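Kirnbridge Open Day, or How I Spent a Friday Folding Someone Else's Laundry

Posted 18/08/2023

I had the day off and no plans, which in my house usually means I end up cleaning the oven. Instead I drove out to Kirnbridge for the robot open day at Trotamgate, and I'm so glad I did, because my oven would not have let me hold anything with a trigger on it.

If you don't know Trotamgate, it's the old carpet warehouse past the rail bridge, the one with the green doors. I must have driven by it a thousand times on the way to my sister's and I always figured it was storage units. Nope! It's a robotics shop, and twice a year they open up and let regular people wander around. The parking is terrible. I ended up on the grass behind the tire place with one wheel in a rut, so go early if you go.

Check-in was a folding table and a sticker. My sticker said 22, and that was my tour slot, and the tours went in groups of 10 or so people depending on who had gone off to find the restroom. We got a lady with a very good loud voice as our guide (bless her, because the air handling in there is no joke) and she walked us through the front half first. That's where they keep the arms. There was one sorting bottle caps by color and one stacking little crates, and the crate one stopped dead halfway through because a kid had leaned over the yellow line. She explained that it's supposed to do that. The kid was thrilled and did it again.

I'll be truthful, the arms were fun for a few minutes and then I started looking at the ceiling. I've seen arms. You've seen arms. They've been on the morning shows since I was in high school.

The part I want to tell you about was in the back, behind a curtain, and it was for a project called Penosari. Penosari is all about cloth. Shirts, blankets, towels, bedspreads, all the floppy stuff. Our guide said that a machine can put a metal part in the same spot all day long, and then you hand it a pillowcase and it has no clue, because a pillowcase never looks the same way twice. I have felt that way about fitted sheets my entire adult life, so I was immediately on the robot's side.

So how do you teach a machine to deal with a bedspread? I had pictured somebody typing. What they do is give people a pair of grippers, one for each hand, and have them do plain old chores with them. Each gripper has a camera on it, and the camera watches what the jaws are doing while you pick things up and shake them out and put them down. Then all of that goes into the computer and the robot learns from it. The grippers are the same kind of pinchers the robot would have, so whatever you manage to do with them, it should be able to do too, at least on a good day. They call the hand tool an Admasu, or maybe Admasu is the software and the tool doesn't have a name. I asked twice and got two answers!

They had a screen on the wall running clips from people's homes, and I could have watched that all afternoon. It's just people's regular rooms! Kitchens, closets, beds with stuff on them. The guide told us that a lot of labs used to do everything in one tidy room with the same three towels, and then the robot would go somewhere with different curtains and fall apart. Now they want as many rooms as they can get, with all the clutter left where it is. There was a number up in the corner of the screen, 1064, and that was how many clips they had for bedding alone. I asked if that was a lot. She made a face and said it was a start.

And then we got to try it. There was a twin bed set up on a platform with a heap of blankets, and you could go two at a time, one person on the grippers and one standing by to untangle them. I went with a woman from my group who turned out to be a nurse, so she was at a big advantage in the bed department.

Okay. It is SO much harder than it looks. You squeeze the handle and the jaws come together, fine, easy. But you can't feel the cloth. I never knew how much I leaned on my fingertips until they were gone. I'd think I had a corner and I'd lift, and up would come the gripper with nothing in it, like one of those claw machines at the pizza place. Then I'd go in too deep and grab two layers and drag the sheet off along with the blanket. The nurse was laughing so hard she had to sit down on the platform.

The tip they gave me, which helped a lot, was to slow way down and let one hand be the boring one. One gripper stays low and holds, and the other one lifts. I kept wanting to wave both of them around at once like I was conducting a band. As soon as I parked my left hand and only moved my right, I could get the blanket up in the air and let it hang, and once it's hanging you can see where the edge is. Piping is your friend, by the way. Anything with a trim around it is easier to find than a plain hem. And shiny linings are the enemy, they slide right out if you don't get a good bite.

It took me 16 minutes to fold one blanket in quarters. I do that at home during a commercial. And it wasn't even a nice fold, it had a big lump in the middle like it had swallowed a shoe. They kept it anyway! They said the bad tries are useful too, so somewhere in a computer in Kirnbridge my lump lives on.

My forearms were sore by the time I handed the grippers back. They aren't heavy when you first pick them up, but you hold them out in front of you the whole time, and by the end I was resting my elbows on my hips like somebody's grandpa at a ball game. I asked how long people usually go for and was told they do short stretches with breaks. Good. I'd want a snack, too.

There was a question time at the end with coffee (weak) and those butter cookies that come in the blue tin (excellent). A man in the back wanted to know when he could buy one that does the laundry start to finish, and the answer was a pretty cheerful "not soon." They can do a flat towel on a table nicely. A bed is another story — things are bunched up, pillows are in the way, there's usually something sitting on top that has to be moved or worked around, and half of what you want to grab is underneath the other half. The guide said a person just knows that a pillow stays put when you tug the blanket next to it, or that it doesn't, and all that knowing has to come from somewhere.

Somebody else asked about privacy, with the cameras in bedrooms and all, and I was happy to hear that one come up. They said people go over their own recordings first and can toss anything they don't want sent in. I'd still pick up my socks before I started. Or maybe I wouldn't, if the mess is what they're after? I thought about that the whole drive home.

I signed up, by the way. They're lending out gripper sets to people in the area in September, and you have them for a week and do whatever chores you were going to do anyway. I put down "beds and closets" on the form and left "kitchen" blank because I am not risking my good bowls with those things. My sister thinks I've lost my mind. She also asked if I could come do her beds, so.

What I liked best about the day was how normal it all was once you got behind that curtain. I'd gone in expecting shiny and a little bit scary, and I spent most of my time with a bunch of people talking about how to find the corner of a blanket. I came home and looked at my own bed and tried to do it with two pairs of salad tongs. Don't do that. One of them left a mark on the quilt.

The next open day isn't on their page yet, but I'll post it when it goes up. Wear sneakers, the floor is concrete the whole way through. And if you get a choice of what to practice on, ask for the blanket with the trim. I've put one of the clip stills down at the bottom for those of you who asked what two grippers on a bed looks like.
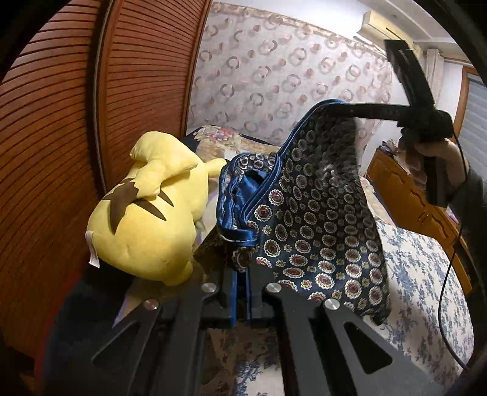
Marisol wrote in to say that she went in the afternoon and got the fleece throw, no trim at all, and that she gave up on folding it and was told a neat pile would do. She wants to know if the September sets come with a carrying case, and whether a top bunk counts as a bed on the form.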